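# Lining up three camera views: my half of the Trudau project

Jannik Ehlers and I split this one down the middle. He took the policy training, I took everything that happens before it, so this report is about timestamps, poses and a small review tool I called Angate. If you want loss curves, his report has them!

My input was 131 recordings. Every recording has a video from each of the two grippers plus one from the head, and my code has to put them on one clock and work out where the grippers are.

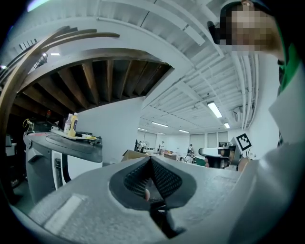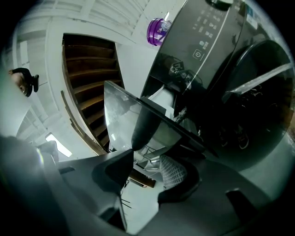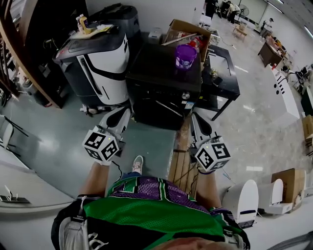 *The first two are gripper views, the third is the head view, with the marker cubes on the grippers.*

## Getting the clocks to agree

I started by trusting the timestamps, which was silly of me. They're written when a video frame reaches the disk, and if the disk is busy they bunch up and then leave a gap. I spent most of a weekend thinking my interpolation was broken (it was also a bit broken, but that's another bug).

What I do now is ignore the disk times and compare motion. For the gripper videos I get the turning speed from optical flow, and for the head video I get it from the poses of the cubes. Then I slide one curve along the other until they match best. It works nicely when the hands move a lot. When someone holds a gripper still for ages the curve is flat and the match could be anywhere, so the code gives a score as well as an offset, and Angate puts the low scores at the top of my list.

## Poses

The cubes are the easy bit until they aren't. With two or more faces in view the pose is steady. With only one face, seen nearly straight on, the solver can flip between two answers, and on a plot the gripper seems to nod like a pigeon. Seija Ahonen, who was marking our progress talks, suggested keeping both answers and letting the next few video frames pick the winner. I'd been throwing one away far too early. Her way took an afternoon to add and got rid of nearly all the nodding – I should have asked sooner.

The wide lenses needed care too. Look how much the ceiling beams bend in the gripper views! I first used the ordinary lens model from the library and the corners were hopeless, so I moved to the fisheye one and calibrated again from scratch.

## The review tool

Angate is a web page with the three videos side by side and a slider under them. Press `g` for good, `b` for bad, `s` to shift the offset by hand. It was meant to be a throwaway, but Jannik started using it to look for odd training data and then wanted filters, and then wanted the filters saved, so now it has a settings file and its own bugs.

## What's still wrong

- The offset is one number per recording. If a clock drifts during a long one, the end is worse than the start.
- When a cube leaves the head view I fill the gap with a straight line, up to 5 frames. Anything longer gets cut.
- Reflections on glossy surfaces upset the optical flow. I mask the worst of them by hand.
- The `s` key doesn't undo. I've lost work to this twice and still haven't fixed it.

The drift is the one I'd go for next – probably by matching short windows and fitting a line through the offsets. The code for that is half written in the `drift` branch, without tests, so please don't merge it yet.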